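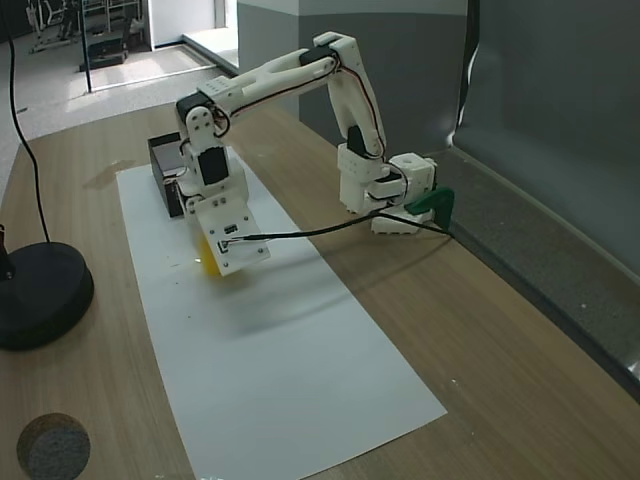

Carnegie Library Stays Open Late Again, and I'm Thrilled

By Jeanie Yule
October 18, 2021

Print this story | E-mail to a friend

Good news for those of us who never make it downtown before supper! The Carnegie library on the Nakidbridge side of the river is going back to evening hours, and the doors will now stay open until 9 on four nights a week. I went over on the first night, partly for work and partly to return a cookbook I'd had since February (sorry, folks).

If you've moved here lately, you may not know that the old place had late hours for years. They started in 1964, when the mill ran two shifts and people wanted somewhere warm to read after the second one let out. My mother did her bookkeeping course at the long tables upstairs, and she still talks about the radiators — they knocked so loudly you could lose your place on the page.

The hours were cut last year, and a petition to bring them back picked up 880 names over the summer. The town council voted the money through last month with hardly any discussion, and I sat through that whole meeting, so believe me, "hardly any discussion" was a treat.

What do you get for it? The reading room, the children's corner and the public computers are all open the full evening. You can book a computer for 60 minutes, and if there's no line they'll let you keep going. The Flivero bus now makes a stop out front every 30 minutes until closing, so you don't have to fight for one of those awful parking spots on the hill.

The local history room is the one thing still on daytime hours. The Plirnimis valley maps are up there, and a lot of people ask for them, so I hope that changes. The front desk told me they're looking at it for spring.

I stayed until they dimmed the lights and came home with three mysteries and another cookbook. Bring your card, and if it's expired they'll renew it at the desk while you wait.

Contact the newsroom | Copyright 2021, all rights reserved | Back to top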